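Récupérateur d'eau de pluie Kivi : guide d'installation et d'utilisation
Section 3. Mise en place, raccordement et premier remplissage

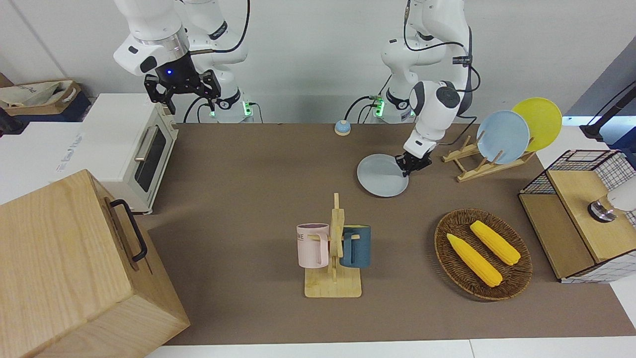

Assiette bleu clair et égouttoir en bambou. L'eau du Kivi ne doit jamais servir à laver la vaisselle.

Version du document : 10/11/2018

Cette section concerne la cuve Kivi au sol, avec collecteur Lurkitz pour descente de gouttière. Pour la version murale, veuillez consulter la notice séparée qui est livrée dans le carton du support. Nous vous prions de lire toutes les étapes une première fois avant de percer ou de couper quelque chose.

Données utiles pour l'installation
Capacité nominale : 200 litres
Volume utilisable au robinet : 186 litres
Diamètre extérieur du tuyau de liaison : 36 mm
Usage : arrosage du jardin, rinçage des outils, nettoyage des sols extérieurs

La différence entre les deux volumes correspond à l'eau qui reste sous le niveau du robinet. Cette eau sert de zone de dépôt pour les poussières fines. Il est normal qu'elle ne sorte pas pendant l'usage courant.

Avertissements généraux

ATTENTION. L'eau de pluie récupérée n'est pas potable. Elle ne convient pas pour boire, pour cuisiner, pour laver les aliments ou la vaisselle, ni pour l'hygiène du corps. Collez l'étiquette « Eau non potable » sur la cuve, à côté du robinet, avant le premier remplissage.

ATTENTION. Risque de noyade. Le couvercle doit être verrouillé en permanence, même quand la cuve est presque vide. Ne laissez pas un enfant monter sur la cuve ou jouer avec le robinet.

ATTENTION. Une cuve pleine est très lourde et peut tomber si le sol n'est pas plan. Ne déplacez jamais la cuve quand elle contient de l'eau.

Ne raccordez jamais le Kivi au réseau d'eau de la maison, ni directement ni avec une vanne. Cette interdiction est valable aussi pour un raccordement provisoire.

3.1 Choix de l'emplacement

1. Choisissez une place près d'une descente de gouttière, de préférence à l'ombre. Le soleil direct réchauffe l'eau et favorise les algues.
2. Contrôlez la matière du toit. N'utilisez pas l'eau d'un toit qui contient de l'amiante ou du plomb, ou qui a été traité récemment contre la mousse.
3. Vérifiez que le sol peut porter la cuve pleine. Des dalles de béton posées sur un lit de sable compacté conviennent bien. La terre nue, le gazon et le gravier libre ne conviennent pas.
4. Posez un niveau à bulle sur le sol dans les deux directions. Corrigez la pente avant de continuer.
5. Gardez assez de place devant le robinet pour mettre un arrosoir. Si vous utilisez le socle Lakham (en option), contrôlez la hauteur avec votre arrosoir habituel.

Note : pour un balcon ou une terrasse sur étage, demandez d'abord l'avis d'un professionnel du bâtiment. Le poids de l'eau s'ajoute à celui de la cuve, des meubles et des personnes.

3.2 Préparation de la cuve

1. Sortez la cuve du carton et enlevez tous les films de protection. Ne coupez pas le film avec une lame le long de la paroi.
2. Regardez l'intérieur. Retirez les copeaux de plastique éventuels et rincez une fois avec de l'eau claire.
3. Placez le joint plat sur le filetage du robinet, côté extérieur de la paroi.
4. Introduisez le robinet dans l'ouverture du bas. Vissez l'écrou depuis l'intérieur, à la main seulement.
5. Serrez ensuite d'un quart de tour avec une clé, en tenant le robinet droit. Un serrage trop fort déforme le joint et provoque une fuite.
6. Fermez le robinet.
7. Placez la cuve sur son socle ou sur les dalles, avec le robinet tourné vers la zone de travail. Laissez un petit espace entre la cuve et le mur pour que l'air circule.

Note : n'utilisez pas de pâte à joint ni de silicone sur le robinet. Certains produits attaquent le caoutchouc du joint fourni.

3.3 Pose du collecteur Lurkitz

Le collecteur se place dans la descente de gouttière. Il dirige l'eau vers la cuve et, quand celle-ci est pleine, il laisse passer l'eau vers le bas comme avant. Pour cette raison la hauteur de montage est très importante.

ATTENTION. Portez des gants et des lunettes de protection. Les bords d'une descente en zinc coupée sont tranchants. Si vous devez monter sur une échelle, une deuxième personne doit la tenir.

1. Posez un niveau à bulle sur le bord supérieur de la cuve et reportez cette hauteur sur la descente avec un crayon.
2. Tracez le repère de montage un peu au-dessous de ce trait. La sortie du collecteur doit se trouver à la même hauteur que l'entrée latérale de la cuve, et jamais plus haut que le bord.
3. Présentez le gabarit en carton sur la descente et marquez les deux lignes de coupe.
4. Sciez la descente de façon bien perpendiculaire avec une scie à dents fines. Ébavurez les bords avec une lime.
5. Contrôlez que rien n'est tombé dans la partie basse de la descente.
6. Glissez le collecteur sur la partie basse, puis faites descendre la partie haute dans le manchon. La flèche gravée doit montrer le sens de l'écoulement.
7. Tournez la sortie vers la cuve. Serrez la bague.
8. Remettez les colliers du mur, s'ils ont été démontés. Le collecteur ne doit pas porter le poids de la descente.

Note : si votre descente est carrée, il faut l'adaptateur correspondant. Il n'est pas compris dans la livraison. Vous pouvez le commander auprès du dépôt de pièces de Grostamville, en indiquant les dimensions extérieures de la descente.

3.4 Raccordement du tuyau de liaison

1. Percez l'entrée latérale de la cuve à l'endroit marqué par un cercle en relief. Utilisez une scie cloche adaptée au passe-paroi, et travaillez à vitesse lente et sans forcer.
2. Enlevez les bavures avec un couteau ou du papier abrasif. Récupérez les copeaux dans la cuve.
3. Montez le passe-paroi avec son joint. La collerette large reste à l'extérieur.
4. Mesurez la distance entre le collecteur et la cuve. Coupez le tuyau de 36 mm un peu plus long que cette distance.
5. Enfoncez le tuyau sur les deux embouts jusqu'à la butée. Par temps froid, trempez l'extrémité du tuyau un moment dans l'eau chaude pour l'assouplir.
6. Fixez les colliers de serrage.
7. Vérifiez que le tuyau est horizontal ou qu'il descend légèrement vers la cuve. Un creux au milieu retient l'eau et les feuilles, et il peut éclater avec le gel.

Attention à ne pas confondre la sortie vers la cuve avec la petite purge du collecteur. La purge se trouve sous le filtre et elle porte un bouchon à ailettes. Ce bouchon reste fermé en usage normal.

3.5 Premier remplissage et contrôle

Il n'est pas nécessaire d'attendre la pluie pour contrôler l'étanchéité. Un tuyau d'arrosage suffit.

1. Versez de l'eau jusqu'à ce que le robinet soit bien couvert. Attendez un quart d'heure.
2. Passez un papier sec sous l'écrou et autour du robinet. Le papier doit rester sec.
3. En cas de fuite, videz la cuve, contrôlez la position du joint et recommencez au point 1.
4. Continuez le remplissage jusqu'au passe-paroi. Contrôlez ce raccord de la même façon.
5. Mettez le couvercle, poussez et tournez jusqu'au déclic. Tirez vers le haut pour être certain qu'il est verrouillé.
6. À la première pluie suffisante, regardez si l'eau arrive dans la cuve, puis si elle repart bien par la descente quand la cuve est pleine.

Note : le premier remplissage par un toit très sale, par exemple après un long temps sec, peut donner une eau brune. Utilisez cette eau pour les haies ou les arbustes et laissez la cuve se remplir de nouveau. Cela n'est pas un défaut du produit.

3.6 Utilisation courante

Ouvrez le robinet lentement. Le débit dépend de la hauteur d'eau et il diminue quand la cuve se vide. Pour arroser avec un tuyau, la sortie du tuyau doit rester plus basse que le niveau de l'eau. Un arroseur oscillant ou un pistolet ne fonctionne pas sans pompe.

Pour les légumes, versez l'eau au pied de la plante et non sur les feuilles. Lavez toujours la récolte à l'eau potable avant de la manger.

Si vous ajoutez une pompe, choisissez un modèle prévu pour l'eau de pluie et suivez la notice de son fabricant. L'aspiration ne doit pas toucher le fond, où se trouvent les dépôts. Lakham ne fournit pas de pompe pour la cuve Kivi.

En juillet, quand il fait chaud et que l'eau reste longtemps sans mouvement, une odeur peut apparaître. Dans ce cas, videz la cuve et nettoyez le filtre. N'ajoutez pas d'eau de Javel ni de produit de piscine, parce que ces produits abîment les plantes et les joints.

3.7 Nettoyage du filtre

1. Attendez un temps sec.
2. Ouvrez le capot du collecteur Lurkitz en pressant les deux languettes.
3. Sortez le panier filtrant vers vous, sans le tourner.
4. Retirez les feuilles à la main et brossez la grille sous l'eau avec une brosse souple.
5. Remettez le panier, avec la poignée devant, et fermez le capot. Les deux languettes doivent s'enclencher.

Répétez cette opération plus souvent pendant la chute des feuilles, ou si la maison se trouve sous des arbres. Un filtre bouché n'endommage pas le toit, mais la cuve ne se remplit plus.

3.8 Mise hors gel

1. Avant les premières gelées, tournez la bague du collecteur sur la position « Hiver ». L'eau passe alors seulement par la descente.
2. Videz la cuve par le robinet, puis inclinez-la avec précaution pour faire sortir le reste.
3. Détachez le tuyau de liaison et rangez-le à l'intérieur.
4. Laissez le robinet ouvert pendant tout l'hiver.
5. Remettez le couvercle et verrouillez-le. Si l'endroit est exposé au vent, attachez la cuve vide au mur avec une sangle.

Au printemps, fermez le robinet, remontez le tuyau et recommencez le contrôle du point 3.5. Les joints qui sont devenus durs ou fendus doivent être remplacés. Les références des joints se trouvent dans la liste des pièces, à la section suivante.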